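Mondard grasp refinement method, reviewed by Liam Sheehan

I have been promised robots that can put the shopping away for most of my adult life, so I came to the Mondard method with my arms folded. It is a way of training a robot arm to pick up awkward objects, published in March by the group at Curnomley, and they have since released the code for anyone with an arm and a free fortnight. I had both.

The idea is easy enough to follow. Most systems look once, decide where to grab, and commit to it with the confidence of a man assembling a wardrobe without the instructions. Mondard keeps looking on the way down and nudges the grip as it goes. It learns this from recordings of people steering the arm by hand, 1,524 of which come with the download. You add your own on top, up to 40 per object, and that is where your evenings go.

Setting up is dull but fair. The install notes are clear until the section on camera calibration, which reads as if written during a fire drill. I lost an afternoon to it. After that, training ran overnight and the thing worked at breakfast, which I found slightly annoying.
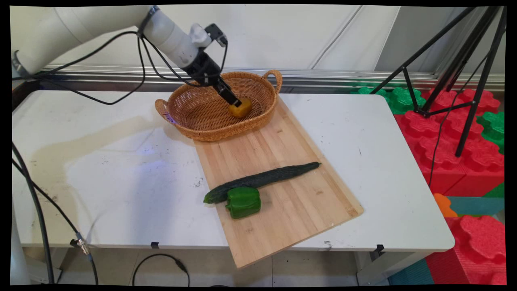 Does it need a new set of recordings for every vegetable?
Similar shapes share what they have learned, so a handful of extra recordings will usually do, though long thin things and round things are best trained separately.

I ran 51 trials of each method, mine against the older Buckley planner, on the same arm with the same groceries. Mondard was plainly better on anything lumpy and no better at all on anything long. It also recovers from its own mistakes — a near miss becomes a second go, where Buckley would carry a fistful of air to its destination and set it down with great care.

Now the grumbles. It is slow. All that looking makes each pick take long enough for me to drink some tea, and the speed setting mostly makes it wrong sooner. The paper is also rather coy about lighting. Move a lamp and the grip drifts, and you will find yourself recording again with the blinds down.

Support comes through the Zutasham forum, where replies are quick and a bit short.

I'd give it four out of five if you work with mixed produce and have patience, and 3 if you only handle boxes, for which Buckley is still fine and a good deal quicker. I'm keeping it installed. The calibration notes are due a rewrite in the next release, and I shall believe that when I read them.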